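Student Robotics Board > Projects & Coursework > PC teardown challenge — anyone else doing this?

9 replies

wobblyservo
Third year group project, four of us, one arm between two groups. Task is take an old desktop apart and put the bits in a printed fixture, then the reverse. We get marked in February and we're behind. Very behind.

Fixture went through a few versions. Started flat on the table, then someone said stand it up against the back so there's more room for the PC. I printed the latest one in grey and it's got slots for the RAM and some bigger holders we argued over for ages.
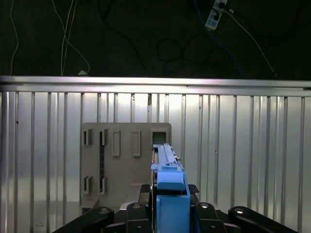
Main problem is approach angle. Upright board means the wrist has to tip right over and we keep hitting joint limits on the way. Planner finds a route maybe half the time. Other half it does a massive loop and I'm hovering over the stop button. Anyone had luck with an upright fixture or should we just give in and lay it down??

Skostside
Lay it down. We did this unit last year. Gravity is your mate, use it.

pinheader_97
Disagree with Skostside. Flat eats your table and then you can't get the arm round the case. Upright is fine if you teach a waypoint in front of the board and always go through it. Planner doesn't need to be clever.

wobblyservo
ok waypoint sounds doable. Skostside did you have the tower on its side as well? ours is always side down, panel off, easier to see what's going on

Skostside
Yes on its side. Order we did things in, copied from our report so excuse the state of it:

1. Home the arm, check nobody's jumper is near it. Side panel off by hand, you don't get marks for screws (we didnt anyway, check your sheet).

2. Find the case. We just butted it up against a stop and hard coded the lot. Cables are what will ruin your day, tuck them back before you start or the fingers will snag one.
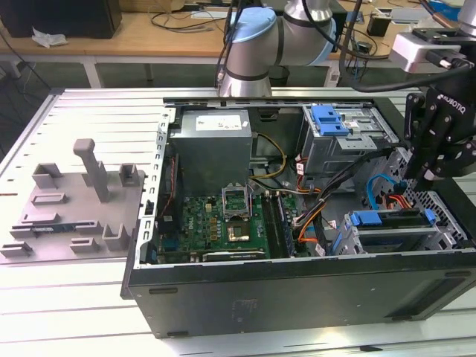 3. Drive next. Squeeze clips, pull straight, no twisting. Slow down to a crawl for the last bit.

4. RAM after that. Latches first. We never got this reliable, 9 good runs out of I don't want to say.

5. CPU last, if you're brave. We weren't

pinheader_97
Hard coded?? That's the whole point of the unit, finding the thing

Skostside
Point of the unit is passing the unit

clidora_fan
Our club (Clidora, we're only small) has a go at this most years. Caddies are worse than they look. The plastic flexes so you grip it, think you've got it, and it's sat at an angle. What force are you closing at? We logged 1,054 grasps over one winter and nearly all the bad ones were gripping too high up. Grab lower on the body, square on.

wobblyservo
no idea on force, whatever the default was when we got it. will look tonight. Got the caddy in the fingers at least, so this is where we are:

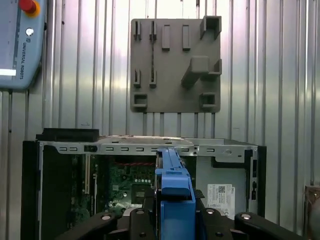
Blue drive caddy in the gripper, open case behind, fixture up on the wall.

Lining it up is the bit I hate. You're working off the wrist camera and the gripper's hiding half of what you need. We tried nudging it by keyboard, took 800 little moves one afternoon (yes we log them, the log is the only part of this that works). Thinking of adding a compliant move at the end so it feels its way. Has anyone got that going without it wedging?

pinheader_97
Compliant move yes. Small spiral, low force, time limit on it so it gives up. Don't let it run forever, ours ground away at a Dameo case til the plastic went white.

clidora_fan
Second the spiral. Also chamfer your fixture holders, even a tiny bit. Makes a stupid amount of difference and it's a ten minute change in CAD.

wobblyservo
chamfers, why didn't I think of that. reprinting tomorow. One more though — our supervisor wants it hands off start to finish and half the group reckon a person should be allowed to step in between stages if something's stuck. Marking sheet says "autonomous operation" and thats it, no definition. I say a person in the loop is fine as long as you write it down.

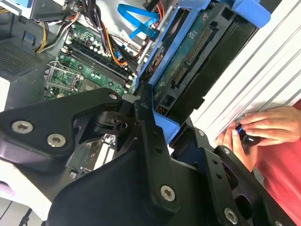
valcárcel
Write it down and you lose marks, leave it out and that's worse. I'd ask for the definition by email before the demo so you've got it in writing. Our lot assumed and it cost us a grade.

Skostside
^ this. email them now

pinheader_97
I'd still go for hands off even if it means you only do the drive. One part done properly beats three with someone poking at it

clidora_fan
Not sure I agree, our judges always liked seeing more stages attempted. Depends who's marking

wobblyservo
emailed. will post the answer when I get it. force was set to max btw. oops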